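Ticket 2962 – Écart de valorisation sur portefeuilles actions après division du nominal
Produit : Lazăr (suivi de portefeuille et reporting)
Module : Valorisation / Opérations sur titres
Priorité : Haute
Statut : Résolu, en surveillance
Ouvert par : Tamara Bucur, gestion privée, site Evville
Pris en charge par : Tùng Ông, support niveau 2
En copie : Nadja Ammann, Delia Enache

Description initiale (Tamara Bucur)

Depuis l'ouverture de ce matin, la performance affichée dans l'onglet Synthèse est fausse pour une partie des portefeuilles. La ligne Stuvness ressort à -75 % sur un jour. Le cours est bon, la quantité ne l'est pas : l'ancienne quantité est valorisée au nouveau cours. La division du nominal (quatre actions nouvelles pour une ancienne) est pourtant visible dans le calendrier des opérations sur titres, au statut « Confirmée ».

Portefeuilles concernés d'après mon export : 138. Les autres détenteurs de la ligne sont corrects.

Conséquences : alertes de seuil de perte déclenchées à tort, relevés mensuels bloqués. J'ai suspendu l'envoi automatique des alertes aux clients. Deux sont parties avant la suspension.

Étapes pour reproduire

1. Ouvrir un portefeuille concerné (liste en pièce jointe, colonne A).
2. Onglet Positions, date de valeur du jour.
3. Comparer la quantité de la ligne Stuvness avec le relevé du dépositaire.
4. Vider le cache local et recharger : même résultat.

08:52 – Tùng Ông
Reproduit en production. Non reproduit en recette, où l'opération a été saisie à la main. Pouvez-vous préciser si les portefeuilles touchés ont tous le même dépositaire ?

09:05 – Tamara Bucur
Oui. Tous chez le dépositaire Veto. Les portefeuilles déposés ailleurs affichent la bonne quantité.

09:31 – Tùng Ông
Le fichier d'opérations sur titres de Veto est bien arrivé dimanche soir. Le journal d'import indique 1137 enregistrements lus, 1137 acceptés, aucun rejet. L'opération Stuvness figure dans la table d'attente avec le ratio 4:1 et la date d'effet correcte. Elle n'a pas été appliquée aux positions. Le traitement de nuit se termine en code 0 et n'écrit aucun avertissement.

Vérifié :
– droits du compte de service : corrects ;
– verrou sur la table des positions : aucun ;
– code ISIN : identique dans le fichier et dans le référentiel ;
– fuseau horaire du serveur de traitement : correct.

10:14 – Nadja Ammann (référentiel titres)
L'ISIN n'a pas changé avec la division. En revanche, Veto envoie depuis peu le type d'événement sur quatre caractères au lieu de deux. Nous avons reçu leur note technique en décembre. Le référentiel a été adapté, je ne sais pas ce qu'il en est du traitement de nuit.

10:40 – Tùng Ông
Confirmé. La table de correspondance du traitement de nuit ne connaît que l'ancien format. Un code absent de cette table est classé « Information, sans effet sur les positions », ce qui explique l'absence de rejet. Les dividendes ne sont pas touchés, leur flux passe par un fichier séparé.

Je cherche les autres événements mal classés depuis le changement de format.

11:22 – Tùng Ông
Requête passée sur l'historique. Total : 410 événements classés en information à tort. La très grande majorité concerne des titres que personne ne détient dans Lazăr. Parmi les titres détenus, outre Stuvness, une seule opération : un regroupement d'actions dont la date d'effet est encore à venir. Aucun relevé déjà envoyé n'est donc à reprendre.

11:30 – Delia Enache (conformité)
Merci de ne pas corriger les quantités directement en base. La piste d'audit doit montrer l'opération sur titres et non un ajustement manuel. J'ai besoin également de la liste des ordres passés ce matin sur les portefeuilles touchés.

11:48 – Tamara Bucur
Aucun ordre sur la ligne Stuvness ce matin, ni à l'achat ni à la vente. Un arbitrage obligataire a été exécuté sur l'un des portefeuilles, sans lien. Export joint.

Correction appliquée

1. Ajout des codes à quatre caractères dans la table de correspondance. Les anciens codes sont conservés en parallèle.
2. Repassage de l'événement Stuvness au statut « À traiter ».
3. Relance du traitement limitée au dépositaire Veto, avec la date d'effet d'origine.
4. Recalcul des performances journalières et du prix de revient unitaire.
5. Rapprochement avec les relevés du dépositaire.

Attention pour l'étape 4 : le prix de revient unitaire doit être divisé par quatre, le prix de revient total reste inchangé. Sur un premier portefeuille test, le recalcul n'a pas repris les lots achetés en plusieurs fois. Il faut cocher « Recalcul par lot » dans les paramètres avancés. L'option est décochée par défaut.

14:26 – Tùng Ông
Traitement terminé sur les 138 portefeuilles. Rapprochement des quantités sans écart. Tamara, merci de contrôler de votre côté avant la réactivation des alertes.

15:03 – Tamara Bucur
Quantités et performances correctes. Il reste un défaut d'affichage : le graphique d'évolution sur un an montre encore une marche à la date de la division. Le tableau situé dessous est juste.

15:17 – Tùng Ông
Le graphique lit la série de cours non ajustée tant que l'agrégat hebdomadaire n'a pas été reconstruit. Reconstruction lancée manuellement, durée estimée à quarante minutes. Ne pas exporter de PDF dans l'intervalle.

16:09 – Tamara Bucur
Graphique correct. Alertes réactivées. Les deux clients concernés ont été appelés. Les relevés mensuels sont débloqués.

Actions restantes

– Classer tout code d'événement inconnu en rejet bloquant et non plus en information. Responsable : Tùng Ông. Livraison avec le prochain correctif.
– Ajouter un contrôle de cohérence : variation de cours supérieure à 40 % sur un jour sans opération appliquée. Responsable : Nadja Ammann.
– Vérifier le regroupement à venir le jour de sa date d'effet. Responsable : Tùng Ông.
– Transmettre les notes techniques des dépositaires à l'équipe traitement en même temps qu'au référentiel. Responsable : à désigner.
– Note d'incident pour le registre. Responsable : Delia Enache.

16:20 – Delia Enache
Note rédigée. Il me manque l'heure exacte d'envoi des deux alertes.

16:24 – Tamara Bucur
07:41 et 07:43.

Le ticket reste ouvert en surveillance jusqu'au passage du regroupement. Toute réponse à ce fil est ajoutée automatiquement à l'historique.

Pièces jointes : liste_portefeuilles.csv, journal_import.txt, export_ordres.csv, une photo
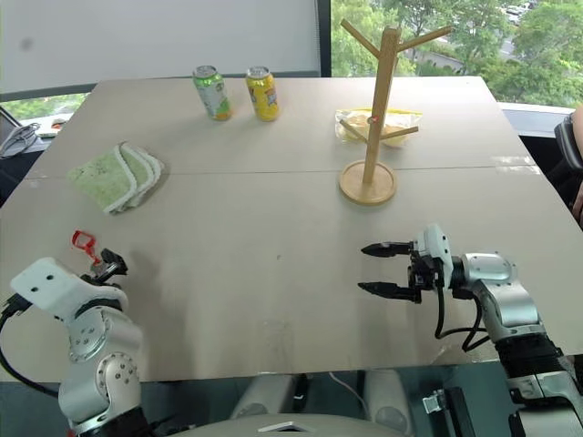
Porte-tasses en bois et deux canettes sur une table beige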